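Workshop tips from the Prulldale robot club: cloths, towels and rags

These tips are for the families and older pupils who help with our club. This year the students are building a small arm on wheels which they call Trulow. Its task in the spring competition is to pick up a cloth, fold it and put it on a shelf. For this work we need many cloths, and they must be clean, dry and always more or less the same. It took us one season to learn how to look after them.

Choose cloths with stripes

A plain white cloth is difficult for the students' program, which looks for lines to find where the edge is. Old kitchen towels with strong stripes work much better. Please don't buy new ones. New towels have a coating from the factory which makes them slide out of the fingers of the arm. Wash them 3 times first and the problem is gone.

Keep oil rags apart

Rags for wheels and gears go in the metal tin with the lid, never together with the practice cloths. One oily rag in the wash is enough to spoil all the others, and the rubber pads on the arm do not hold anything that has oil on it. We learned this two evenings before a regional round.

Wash by hand, with little soap

Use a plastic basin and lukewarm water. Half a spoon of mild soap is enough for one basin. Do not use softener, because it leaves a thin film and the cloth becomes slippery. Rinse until the water has no more foam. If you are not sure, rinse one more time.

Stains from marker pens come out better if you rub a little soap on them when the cloth is still dry, and wait ten minutes before the water.

Wring it properly

Put the basin on a low stool so you don't bend your back so much. Take the towel with both hands, with some distance between them, and twist in opposite directions. Open it, turn it and twist again. A big towel is easier if you fold it one time along the length before you begin. Shake it well afterwards, or the creases will dry hard and the arm will take them for edges.

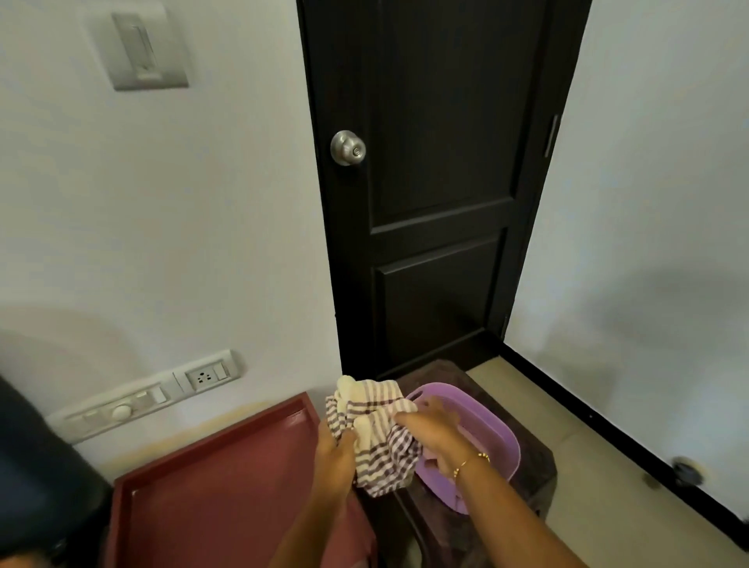
Can we use a cloth for practice when it is still a little damp?

Wait until it is fully dry. A damp cloth is heavier and sticks to itself, so the arm learns a grip that will fail on the competition table. Hang it overnight with the stripes straight, not in a bundle.

Storing

Fold in 2, then roll loosely. Sharp folds stay in the cotton for days. Write the name of the group on the box, not on the cloth. The Tóth shelf is for the younger group, the Esano shelf for the older one, and the spare cloths live on top of the cupboard.

Before the practice in March, please check your box for loose threads and cut them short with scissors. Long threads go around the wheel axle, and then somebody must take the whole wheel off.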